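Project Drastora: progress report, second period
Prepared for Ffion Wogan, Vivard grants office
Written by Yavuz Yazıcı, Ultport
June 16, 2018

Status: behind plan. The pick trials stopped in April and I have not let them restart on the real arm.

The fault is easy to state. On a small number of runs the arm was told to stop above the part and kept going down. The gripper hit the part, the drive tripped, and we lost a set of fingertips. No one was hurt. Ffion Hughes was outside the fence each time, but the log shows the gate switch had been bypassed on one of those days. That should not have been possible and I count it as a second fault, separate from the first.

Bevan, who supplied the motion software, say the cause is a stale height value passed to the planner after a restart. They sent a patch and a short note saying the matter was closed. I don't consider it closed. Their note rests on 100 simulated runs, all begun from a clean start, and the fault has never shown itself from a clean start.

Joris Van Leeuwen rebuilt the test in simulation with forced restarts. He has finished 1,156 runs with the patch in place. In 9 of them the arm still went below its commanded height. That is fewer than before the patch, when the same test gave 321, but I would not put a person near it.
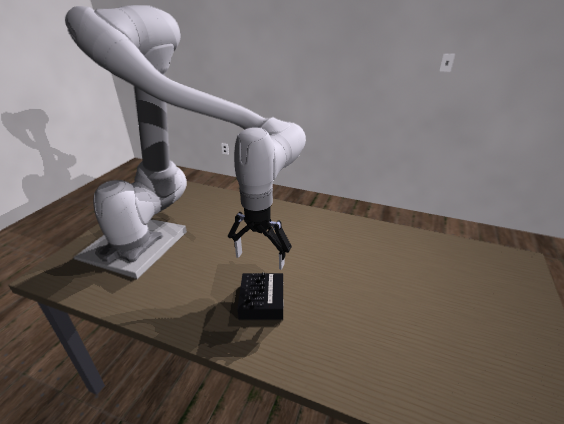
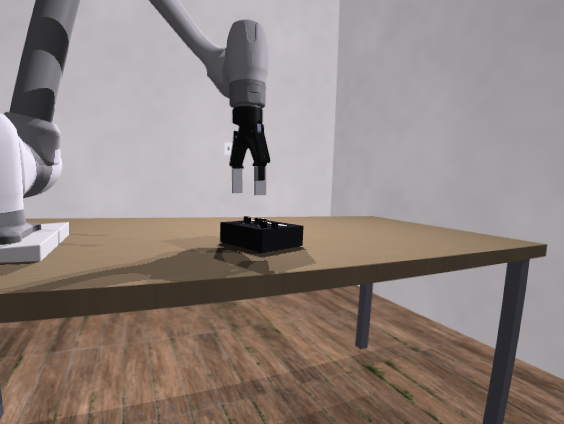 Simulated cell: open gripper above the black test block, two views.

The simulation has limits and I'd like them on record. It uses an ideal table height and says little about how hard a real contact would be. Mali Voyle thinks the remaining failures may come from our own restart script and have no connection to Bevan's code. She may be right. We have asked Bevan for the planner source twice and received a slide deck.

Next period:
- Log the height value at every step after a restart.
- Replace the gate switch with a type that can't be taped shut.
- Hold the real arm locked out until the forced restart test runs clean.

I am not offering a new date for the pick trials. The last two dates were guesses and I signed both. Spending on new fingertips is on hold, and the demonstration for partners should come off the schedule until this is fixed.

Print this page | E-mail this page
Contact Ultport | Copyright 2018 Ultport | Back to top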